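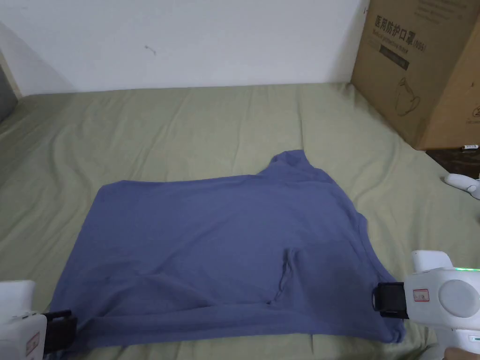
Startseite Fragen Themen Regeln Anmelden

Suche in allen Beiträgen … Los

Zuletzt aktualisiert: 13. Januar

Handgeführte Greifer beim Hemdenfalten: Was muss ins Protokoll?

Wir nehmen mit zwei handgeführten Greifern Faltvorgänge auf, Bett, Laken, Oberteil, fertig. Bestellt sind 400 Durchgänge für Virnico, und nun verlangt die Gegenseite plötzlich eine »Aufnahmerichtlinie«. Ich habe bisher nach Gefühl gearbeitet, und mein Gefühl ist nicht schriftlich niedergelegt. Was gehört da hinein? Muss das Bett zwischen den Durchgängen glattgezogen werden? Und gilt für Greifer ohne Roboter dran überhaupt irgendeine Norm?

Ilari Mäkelä

Für handgehaltene Greifer ohne Antrieb greift die ISO 10218 nicht, die handelt von Industrierobotern. Wer euch damit kommt, hat vermutlich nur das Deckblatt gelesen. Was man trotzdem festlegen sollte, so steht es jedenfalls bei uns auf dem Zettel:

Startlage des Kleidungsstücks in Worten, also flach, Kragen vom Körper weg, Ärmel wie gefallen. Beide Greifer zu Beginn offen und im Bild. Kein Finger der bedienenden Person am Stoff, auch nicht »nur kurz«. Abbrüche behalten und als Abbruch kennzeichnen — löschen darf sie später jemand, der dafür bezahlt wird. 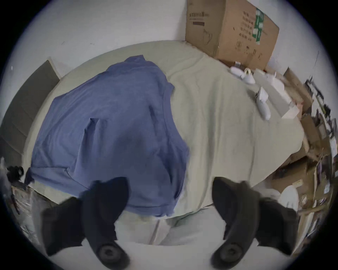
Blaues T-Shirt auf dem Laken, ein Greiferfinger über der unteren Kante, der andere rechts daneben.

Das Laken würde ich nicht bügeln. Falten im Untergrund kommen in jeder Wohnung vor, und ein Modell, das nur Hotelbetten kennt, taugt für Hotels. Schreibt aber hinein, wann es neu aufgezogen wird. Bei Leinonen hatten wir alle 30 Durchgänge vereinbart, und ab April hielt sich sogar jemand daran.

Tiago Mota

kommt drauf an was der kunde will. einfach fragen

hodel_17

Ergänzung zu Tiago: Kalibrierung nicht vergessen! Wir haben in Jutosberg 264 Aufnahmen wegwerfen dürfen, weil bei einem Greifer die Öffnungsweite falsch hinterlegt war. Der Stoff lag tadellos, die Zahlen erzählten von einem anderen Hemd. Seitdem: vor jeder Sitzung einmal ganz auf, einmal ganz zu, Werte notieren, unterschreiben. Das Unterschreiben bringt technisch nichts, es macht die Leute aber erstaunlich sorgfältig.

Randvoll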